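How Does Milk Get to the Dairy?

A page for young readers from the Vorden Dairy Transport Museum

Every morning, people in many homes pour milk on their cereal. Before that milk can be put into cartons, it must travel from the farm to a dairy. It makes the trip in a special kind of truck called a tanker.

What is a tanker?

A tanker is a truck that carries a very large container called a tank. The tank is shaped like a long tube lying on its side. It is made of stainless steel, a metal that does not rust easily and can be washed very well. Milk tankers carry food, so they may not be used to carry fuel or paint.

Why does the milk stay cold?

Milk spoils quickly when it is warm. At the farm, it is chilled in a cooling tank before the driver arrives. The truck's tank has two walls with a thick layer between them. This layer is called insulation. It keeps heat out in the same way that a lunch bag does.

What happens at the farm?

The driver first checks the milk and takes a small sample for testing. Then the driver connects a hose, and a pump moves the milk into the truck. At the Wieser farm, the first stop on our museum's model route, the cooling tank holds 2,000 gallons.
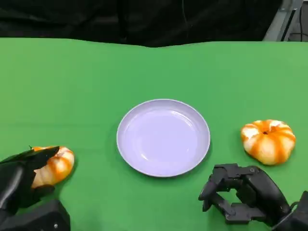
A light purple plate on a green surface.

Why are there walls inside the tank?

Carry a full bowl of soup across a room and the soup will slosh from side to side. Liquid in a truck does this too, and a heavy wave can push the truck forward when it stops. Many tankers have inside walls with holes in them, called baffles, which slow the liquid down. Some milk tankers have no baffles, as a smooth tank is easier to clean. Their drivers must start, stop, and turn very gently.

How is the tank cleaned?

After the milk is unloaded, the tank is rinsed, washed with hot water and a cleaning liquid, and rinsed again. A record of each washing is kept.

Words to know

Baffle: a wall inside a tank that slows moving liquid.
Insulation: a layer that keeps heat in or out.
Sample: a small amount taken for testing.

Text by Silvan Marti, Museum Education Office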